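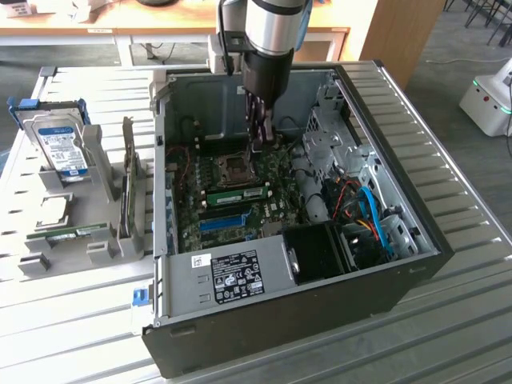 Mitedcombe wrote back overnight that their build of the Grunuvus hand "handles socket work without tuning," and could we please stop blaming the fingers for what is probably our wrist calibration. Fine. Calibration redone before lunch, July numbers thrown out, starting over with the tower on its side and the cover off.

Setup notes so I don't have to guess later. Processor, memory module and hard drive in the gray fixture, expansion card in its tall slot nearest the case. Slatted table as before. Controller is the Nnaji box, firmware 961, default force limits.

Approach to the socket: okay from straight above. My worry is still the width of the hand. The fingers come down very near the metal retention frame and I don't see where the slack is supposed to come from. A two-finger parallel gripper would leave more room and I'd like somebody to argue with me about that using data.

Dry runs, no chip in the hand: 24 descents, 7 stopped early on the force limit. Mitedcombe will say lower the speed. I did lower it. Stops went on at the same height, so I doubt speed is the issue.

Numia's brochure claims 3,108 insertions without a fault on their parallel gripper. No mention of which socket, or whether anyone reset the part between tries. Not putting that in the comparison table until we get the log.

Memory module next, then the drive. Drive should be easy for either gripper, so it tells us very little. Leave the blue cable where it is for now, I want the clutter the same for both hands.

To do: measure finger width at the tips, ask Nnaji what the force filter does by default, rerun the 24 with the filter off.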